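How Do You Get a Pair of Robot Hands Ready for Work?

Have you ever wondered what a robot needs before it can start its day? You have breakfast, brush your teeth and find your shoes. A robot's morning is different, but it has just as many jobs in it, and some of them are really fun!

Let's meet a pair of hand-held grippers. A gripper is a robot's hand. Most have two jaws that open and close, a bit like the tongs you use to turn sausages on the barbie. The people at the Stuno workshop in Murville call their pair Tamura, one name for both, because the left and the right always work together.

Tamura's grippers are special because a person can carry them. You hold one in each hand, squeeze, and the jaws close. While you're busy picking things up, a computer keeps track of where the grippers go. Later on, a robot arm can use those movements to learn the same job. You're the teacher and the robot is the student!

What are the cubes for?

Each gripper wears a cube with black and white square patterns on it. The patterns are called markers. They look a bit like a crossword that lost its clues, but a computer can read them very quickly. When a camera spots a marker, the computer works out where the cube is and which way it's tilted. If it knows where the cube is, it knows where the gripper is too. Clever, hey?

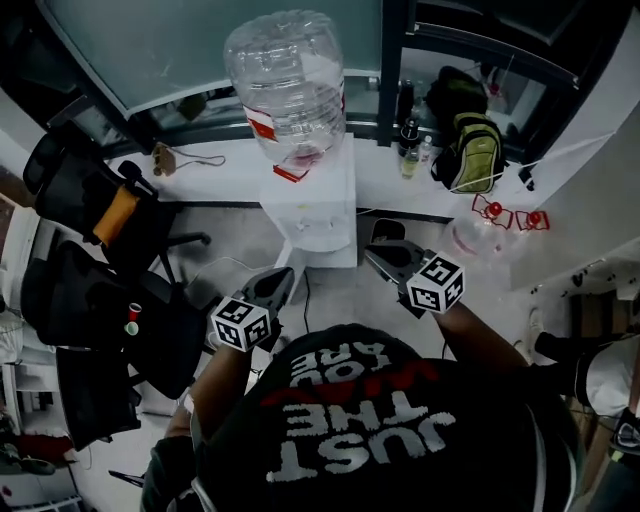 A gripper in each hand, and a marker cube on each gripper. Can you find the water dispenser?

Looking after the cubes

Itsuki Iwasaki sets up the grippers each morning, and she starts with the cubes. A smudge of jam or a greasy thumbprint can hide part of a pattern, and then the computer gets muddled. So she wipes every side with a soft, dry cloth. She never scrubs, as scrubbing can scratch the print.

Next she gives each cube a very gentle wiggle. It shouldn't move at all! A loose cube is like a crooked pair of glasses: the computer still sees something, but everything is in the wrong spot. If a cube wobbles, out comes the little screwdriver.

Looking after the jaws

Now for the noisy bit. Open, close, open, close, click, click, click! Itsuki listens for scraping and checks that the two jaws meet neatly at the tips. Crumbs and fluff love to hide in the hinge, so she brushes them out with an old toothbrush.

The soft pads inside the jaws wear down like the soles of your sneakers. At Stuno they're swapped after 2,000 squeezes. The computer keeps the tally, thank goodness.

The last check

Before any real work begins, Ryota Matsuda does a test called the slow wave. He holds both grippers out in front of him and moves them up, down and sideways while Itsuki watches two coloured dots on her screen. If the dots follow his hands smoothly, Tamura is ready to go. If a dot jumps, it's back to the cloth and the screwdriver.

Try it at home

Grab a pair of kitchen tongs (ask a grown-up first) and pick up three things: a sock, a grape and a pencil. Which one was hardest to hold? Now wrap a rubber band around each tip and try again. You've just changed the pads on your very own gripper!

Words to know

Gripper: a tool that grabs and holds things, like a hand.
Marker: a pattern a computer can recognise.
Hinge: the part that lets a jaw swing open and shut.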